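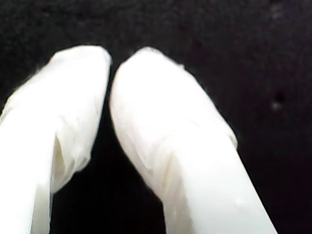 It might be needed, one respondent told us of the phone in her kitchen drawer, and when we asked for what, she said that if she knew that she would have bought a new one already. We heard versions of this answer all through the interviews, and it is the reason this section exists.

Figure 4. Two white gripper fingers against a black background.

4.2 Reasons for keeping a retired phone

The survey went to 500 households in Varov and Pallero and asked what had become of the last handset each person stopped using. The trade-in literature expects owners to weigh the money on offer against the bother of mailing a box. Our respondents did very little weighing. Most had never looked up what the old phone would fetch, and several who had looked it up remembered the figure as an insult.

The most common stated reason for keeping a phone was that it served as a spare. We took this at face value in the survey and regretted it in the interviews. Of the 27 people we visited at home, nearly all described their old phone as a spare, but only a few could produce it together with a cable that fit. One spare had a passcode its owner had last known in August. Another had been lent to a nephew, who had in turn put it in a drawer. We coded both as "spare (aspirational)," a label that a reviewer of an earlier draft asked us to drop and that we have kept.

Photographs came second. Respondents knew, in a general way, that their pictures had been copied to the new phone during setup. They did not believe it. When we offered to compare the two devices side by side, most people declined, and one asked us what we would do if some were missing. We had no good answer and have since removed the offer from the interview guide.

The Koyama trade-in scheme, which ran in Pallero during our fieldwork, paid a flat 200 credits for any handset that switched on. This should have been a gift to our design. In practice the condition sent people to look for chargers, and the search for chargers turned up more phones, which were then kept for comparison. Reported holdings in Pallero went up. We do not claim that the scheme caused hoarding, though we note that it did not get in its way.

Griltach, the other town on our original list, was dropped after the mailing. We had printed 1,000 forms with a return address in Varov that belonged to a dentist. Those that reached us through his office were mostly filled in with care – two included a phone – but we could not establish how many he had kept. They are left out of Table 3 and of everything that follows.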